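**FOR RELEASE: October 2020**

# Isard robotics group reports two-arm method for taking apart and sorting small bricks

PLINDUMTHORPE. The robotics group at Isard has released results for a training method that lets two low-cost robot arms share a task without a central planner telling each arm where to go. The method, called Cukus, was tested on interlocking toy bricks, which the arms had to pull apart, pass to each other and set down in a given place.

In the final round of tests, the pair of arms finished 813 of 1000 trials with no help from a person. The same arms, trained with the group's earlier method on the same demonstrations, finished 34 percent of their trials.

Cukus trains one policy for both arms but gives each arm its own short forecast of what the other is going to do next. The forecast covers 33 control steps. When the forecast and the other arm's real motion drift too far apart, the arm that is farther from the bricks slows down and lets the other finish. There is no fixed leader. Which arm yields can change several times during one trial.

"Most of our failures used to come from both arms going for the same brick," said Jocelyn Dagdag, who leads the project at Isard. "They would meet in the middle and push it away. Once each arm had some idea of what the other was about to do, that kind of failure became rare. We still have plenty of other kinds."

The work began in January, when the group started to record demonstrations in its Plindumthorpe laboratory. An operator moved a pair of hand-held leader arms, and the robot arms copied the motion while the joint positions and camera views were stored. Demonstrations in which the operator made a mistake and then fixed it were kept in the training set. The group found that policies trained without them did worse after a dropped brick.

All trials were run in an enclosed cell with a colored wall on either side and a marble-patterned floor. The two arms are mounted on a single aluminum rail along the front and reach in toward the center. Bricks were placed by hand before each trial, either joined together or loose, and their positions were drawn from a list the operators did not see ahead of time. Other objects, such as a chessboard, were left in the cell for part of the testing to check whether the policy would be distracted by things that had nothing to do with the task. 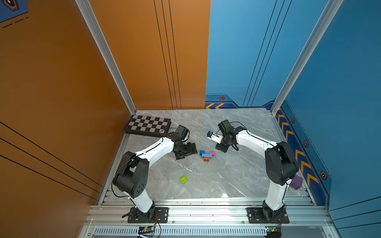
**Does the method need special arms or sensors?**

The method runs on ordinary hobby-grade arms with position feedback in each joint, together with standard color cameras. Force sensors are not used. The group has tried it on one type of arm so far and can't say how well a trained policy would carry over to another type without new demonstrations.

Training was done on a single workstation. Once trained, the policy runs on the same machine that controls the arms. Matvii Derkach, who wrote the control software, said the forecasting part adds little to the load.

"The forecast is small," Derkach said. "It only has to say where the other wrist will be and whether its gripper will be open or closed. We tried forecasting every joint, and it took longer to train and gave us nothing back."

The report lists the failures in detail. The most common was a poor grip on a brick that was still joined to another, so that the gripper slid off when the arm pulled. The next most common was a brick pushed outside the area both arms can reach. In a smaller group of trials, the arms each waited for the other to move until the time limit ran out. The group counts those as failures even when the bricks were nearly sorted.

Results were weaker for bricks joined at an angle or only by one row of studs. The policy was also slower than a person using the leader arms. Speed was not a goal of this study, and no attempt was made to tune for it.

The chessboard and other extra objects had no clear effect on the success rate when they stayed near the walls. When they were moved between the arms and the bricks, the success rate fell. The group plans to add demonstrations with objects in the way before it runs that part of the test again.

Fajardo, a maker of small-parts trays and fixtures, paid for part of the equipment and will take part in the next stage. That stage will replace the toy bricks with plastic snap-fit housings, which take more force to open and are easier to damage. Fajardo had no role in the design of the tests or in the writing of the report.

"Bricks are a good place to start because they come apart cleanly and you can buy more," Dagdag said. "A housing has a latch, and it opens only one way. I expect the numbers to drop when we switch, and we'll publish them either way."

The report, the training code and the full set of demonstrations, including the ones with mistakes, are available from Isard on request at no charge to schools and research groups. Drawings for the cell and the rail mounts are included. Companies that want to use the code in a product need a separate license.

**About Isard**

Isard is an independent research laboratory in Plindumthorpe. Its robotics group studies how low-cost arms can learn handling tasks from human demonstrations.

**Press contact**

Isard Press Office, Plindumthorpe. Requests for interviews with Jocelyn Dagdag or Matvii Derkach should be sent to the press office in writing. Laboratory visits are not being offered at present, but the group can run a live trial over video for reporters who ask ahead of time.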